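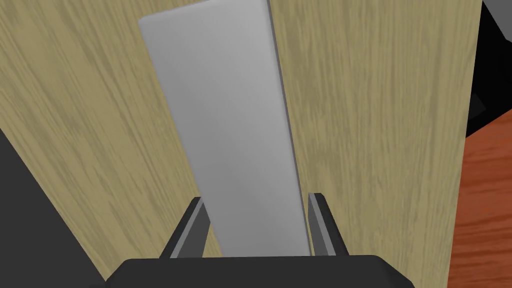
4.2 Practising the grip in simulation

Figure 3. Simulated view down the gripper, with the flat grey plate held between the two fingers over the wooden surface.

I build at home, and the real arm shares a bench with Kiri Sheehan's lathe, so most of my practice runs were done in simulation first. We logged 3,389 of them before I trusted Orkari (our name for the control code) with anything I'd have to pay for.

The plate in Figure 3 caused me more bother than any other part! It is plain and flat, with no markings for the software to latch on to, and it can sit at a tilt between the fingers, much as it does in the figure. My first version took every tilt for a bad grip and let go – very annoying. Angus Bolger suggested we put up with a lean of up to 10 degrees and only try again past that, and I've kept his rule ever since.

I also left the wood grain in on purpose. Trinity wanted a plain backdrop, but my own bench is streaky old timber and I'd sooner meet that problem early. The settings for all four grip tests are in the appendix.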